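From: Ivars Rebane
To: handling-list
Date: Wed 15 May
Subject: Re: Open day at Condwood, was it worth the trip?

Hello Shanthi, hello all,

> Shanthi Karunaratne wrote:
>
> Did anybody from the list go to the Condwood open day? I had to cancel in the last moment. I am mostly interested in the hand-held gripper part. In February they told me that they wanted to show it with ordinary household objects, but I never saw a program. Also, is it something one can try, or only look at?

Yes, I went, together with Elmarie Sithole. It was two hours by train for us and I would go again. I answer your points in order, more or less.

The gripper part was in the small room with the brick wall, on the ground floor. Visitors came in groups and each group had 40 minutes. The object for our group was a little vase with artificial flowers, and the work was to take it, carry it and put it at another place. I had expected wooden blocks, so I was pleased. 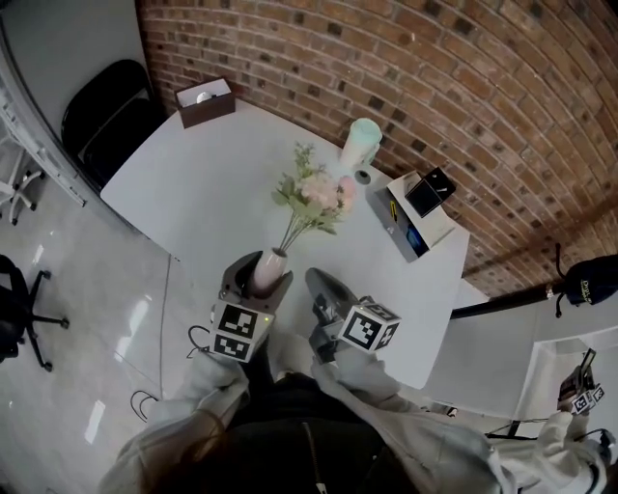
*The vase in the left gripper, the right one open.*

You can try it, yes. Wiebke Janssen explained the grippers to us and then everybody who wanted got a turn. I found the first minutes difficult. One looks at one's own hands and forgets the fingers of the gripper, so I closed them too early and pushed the vase instead of taking it. After some attempts it became better. Elmarie was much quicker than me, she plays the cello and says this is the reason.

What I liked less: the cables. With one gripper in each hand you must think where you turn, and when you step back from the desk you must also think about your feet.

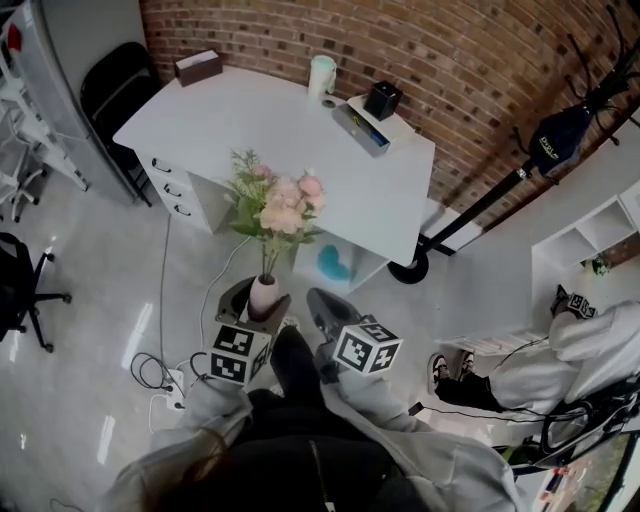

I asked Wiebke if they plan a version without cable. She said that it is discussed, but the battery makes the handle heavier and after one hour people complain about the wrist. She gave me no date.

About the marker cubes I can say only a little. They are for following the position of each gripper, this was clear, but my question on what happens when a sleeve covers one of them was answered by "then we repeat it". Ghazal Tabrizi from Rova had the same question, maybe she got more details later at the coffee.

For our own lab I would start with a vase also. The vase is small, the flowers move, and a bad grasp is easy to notice.

The slides are promised to all who signed the list at the door. When I get them I will ask if I may forward them here.

Best regards,
Ivars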